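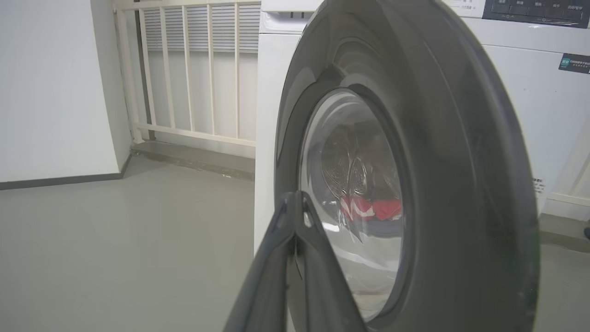 Front loader with the door open and something red in the drum.

Laundry claims: questions readers keep sending

Compiled by Senga Galbraith for the Ustow Household Page. Last added to in July. Nothing on this page is sponsored, and the sample packs go back.

Do I need a laundry booster?

Probably not. A booster is usually more of what is already in a decent powder: some oxygen bleach, some washing soda, perfume. If your clothes come out grubby with the powder you have, try using the dose on the pack before buying a second product. If they still come out grubby, change powders. I have asked three makers of boosters what theirs does that a powder doesn't, and got three brochures.

Prisance says its capsules "renew fibres". Do they?

I wrote to Prisance and asked what a renewed fibre was. The answer that came back talked about the feel of the fabric and its "visible freshness", neither of which is a fibre. Some detergents contain an enzyme that trims the fuzz off cotton, and that can make an old T-shirt look smoother and a bit darker. Trimming is a form of wear, though, and I wouldn't call it renewal. The Prisance box doesn't say whether that enzyme is in there. If it were my product and it was, I'd say so.

What about the Jimer washing ball? My sister-in-law swears by it.

Your sister-in-law is washing her clothes in water, and water does a fair bit of the work on lightly worn clothes. The Jimer ball is a plastic ball with ceramic beads in it. The leaflet says the beads "restructure" the water. There is no test in the leaflet, only a drawing of some water molecules looking pleased.

You can run the comparison at home. Wash half a load of similar towels with the ball, and the other half with nothing at all on the same cycle. If you can't tell the piles apart, you have your answer. If you can, write to me and tell me how you did it, including who knew which pile was which.

Is it true that 20 degrees washes as well as 40?

For everyday clothes with a detergent made for cold water, near enough. For greasy tea towels, sick-bed sheets or cloth nappies, no, and the ads are careful to show neither. Look at what the small print says the product was tested on. Very often "as good as 40" means as good as an older or cheaper product at 40.

Also check what your machine does when you press the cold button. On some models "cold" means whatever comes out of the tap, which in a Tasmanian winter is a good deal colder than 20. Powder may not dissolve properly in that. Liquid generally will.

How much money will cold washing save me?

Less than the poster at the supermarket says, more than nothing. Heating the water is the biggest part of the electricity a front loader uses, so the direction of the claim is right. The size of it depends on your tariff, how often you wash, and what you were doing before. The poster assumed a household doing every wash hot. I don't know anybody who does that.

One reader sent in a flyer promising a saving of $213 a year. I asked the firm for the working and was told it was "an internal model". Until someone shows the working, treat it as decoration.

Can one red sock really turn a whole load pink?

Yes, but less often than your mother said. Modern dyes hold better than they used to. The risky items are new, cheap, dark or bright cotton, and anything whose label says "wash separately", which is the maker telling you they don't trust the dye either. Wash those alone the first couple of times. To check one, wet a hidden seam and press it with a white hanky. Colour on the hanky means keep it away from your shirts.

Do colour catcher sheets work?

They catch some loose dye. The trick in the ads is that a pink sheet looks like proof of a disaster avoided. It proves there was dye in the water. Whether that dye would have ended up on your whites is a separate matter, and you can't find out from the sheet. I keep a box for mixed loads I feel guilty about. I wouldn't put a new red towel in with white sheets and trust a sheet to sort it out.

Does vinegar or salt set the colour in new clothes?

Not in anything you are likely to own. Vinegar is part of the method for some acid dyes used on wool and silk, while the clothes have already been dyed and finished by the time you buy them. Salt is used when dyeing cotton and doesn't do much afterwards. Soaking a shirt in salty water mostly gets you a salty shirt. Rinsing loose dye out works better, and it's free apart from the water.

Is vinegar at least good as a softener?

People like it. It can help rinse out leftover detergent, though so can using less detergent. Regular use may be hard on rubber seals, and some machine makers advise against it. Read your manual before taking the word of a video. And never put it in with bleach. That one isn't a myth: the mix gives off chlorine gas.

My front loader smells. The shop says I need a monthly cleaning tablet.

The shop sells the tablets. Start with the things that cost nothing. Leave the door ajar between washes if there are no small kids or pets who could climb in. Wipe the inside of the rubber seal, including the fold at the bottom. Take the drawer out and scrub it. Clean the filter. Then run the hottest cycle empty with ordinary powder that contains oxygen bleach. If it still smells after two goes, look at the drain hose, and only then think about tablets. I've tried two brands and couldn't tell either from a scoop of powder.

Are quick cycles a con?

Depends what you expect. A 20 minute cycle is fine for a small load that needs freshening. It isn't made for a full drum of footy gear. The quick cycle on mine gives one rinse, and a full dose of detergent won't leave in one rinse. Halve the dose or pick a longer program.

The long "eco" cycles get called a con too, and there I'd defend the makers. Longer soaking with less heat can use less power. It feels wrong to have the machine on for three hours, but time isn't what the meter measures.

The repairer at Dow Street quoted me $1075 and said I'd be better off buying new. Is that normal?

It's a big number, and I can't judge it without knowing the fault. Ask for the quote in writing with parts and labour split out. Ask for the part number. Get a second quote from someone who doesn't sell washing machines. Worn bearings on a drum that's sealed shut at the factory really can cost that sort of money. A door latch or a pump shouldn't come anywhere near it.

If the machine is fairly young, go back to the seller first and mention the consumer guarantees. The warranty card running out doesn't always end your rights, whatever the person at the counter says.

Should I pay for the extended warranty, then?

Ask them what it gives you that the law doesn't. Ask them to write it down. I did this in the Ustow store one Tuesday and the salesman went to find his manager, and the manager offered me a discount on a kettle.

Are antibacterial laundry rinses worth it?

For most homes I can't see the case. Ordinary washing, proper drying and a warm cycle for the mucky stuff cover a lot. If someone at home is ill or has weak immunity, ask their doctor or nurse and follow that over anything on a bottle. The "kills 99.9%" figure comes from a lab test with set conditions and a set soaking time. Check the label for that time and compare it with how long your machine holds the rinse.

You seem to think everything is a rip-off. Is there anything you do like?

A mid-price powder, a drying line, a bar of plain stain soap and the instruction manual. I was wrong about wool wash, which I used to call shampoo in a nicer bottle. Regular detergents can contain enzymes that attack wool, and I have a very small jumper to show for it.

Can I send in a product to be looked at?

Send the label, the claim and where you saw it. A photo of the back of the pack is more use than the front. Please don't send the product. The last parcel leaked.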